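Last updated: 31 August 2019

Cold start again, office heating not on until half past eight. Spent the first hour on the frame. The front bar had been sitting proud of the left side bar by a small amount, enough to feel with a fingernail, and I wanted the corner flush before measuring anything from it. Slackened both screws, pushed the bar back against a steel square, nipped them up by turns. Checked the diagonals with the long rule. They now agree to within 2 mm, and I doubt I will do better without remaking the bar.

Moved on to the labels. The old set was printed on the Kolska stock, which curls at the corners once the room warms up. The new sheets are from Vukčević and are heavier. Cut them with a fresh blade, leaving the white margin all round, and rubbed each one down from the centre outwards with the back of a spoon. The margin matters. Trim it off and the black border runs straight into whatever is behind it, and on a black table it is as good as lost.
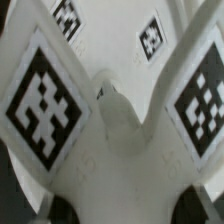 Reading time: 3 minutes

The large labels go on the inner faces, one pattern per side, set as diamonds. I have written the pattern numbers in the back of the green notebook this time. In January I relied on memory and had two of them swapped for most of a fortnight, and every figure from that period had to be struck out. Joaquín Vergara found it by reading the numbers aloud off the sheet while I looked at the parts, a method I recommend to myself for future use.

Wiped the moulded surfaces with a lint-free cloth and a little alcohol before sticking. The cloths from the stores leave fluff. The blue ones in the second drawer don't. Ordered another box.

Tea at eleven. Joaquín had brought in a seed cake, rather dry, improved by butter.

After that, the list of distances. The notebook has one page per session and I now draw the columns in advance: item, nominal, measured, difference, initials. Took the height of the short post three times with the depth gauge and got the same reading each time. The span of the cross took longer. Nominal is 207 mm tip to tip. One direction was right, the other a shade under, and I went over it again with the calipers closed more gently before I believed it. Printed parts do give a little if pinched. Wrote down the gentler reading and put a note beside it.

The small labels on the cross are fiddly. Each wants to be square to its own arm, and the eye is easily misled by the arm next to it. I used a strip of card with a notch cut in the end as a guide, held down with a thumb, and slid the label up to it. Worth keeping. The card is in the envelope at the back of the notebook.

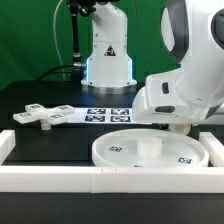 Lunch late. Went through the cupboard afterwards looking for the spare end caps and found instead the remains of the Cetura order: one bag of washers, wrong thread on everything else. Put them in the returns crate, where they ought to have gone months ago. The end caps were in the drawer marked TAPE.

The backdrop wants attention next. Green cloth is forgiving about dust but less so about creases, and a crease with light from the side throws a line. Took the steamer home last week and forgot to bring it back. Have put a reminder on the inside of my front door.

Also looked at the cable question. My view is that anything that hangs should be tied at two points and have a loop of slack between them, and that ties should be cut flush, since a cut end at hand height will find a sleeve sooner or later. Joaquín prefers hook-and-loop straps. They can be undone without a cutter, I grant him that, but they collect lint and slip on thin cable. We have agreed to use straps on the thick ones.

Light readings before leaving: 470 lux at the front bar and 261 at the back edge of the table. That is too steep a drop for such a short distance. The Nunilska lamp is meant to cover the full width, and I suspect its bracket has sagged again. Did not get up the ladder at the end of the day. Tomorrow, with a second pair of hands.

To bring: steamer, the small level, new blades, decent butter.

We use cookies to remember your settings and to count visits to this page. By continuing to browse you accept their use. Manage preferences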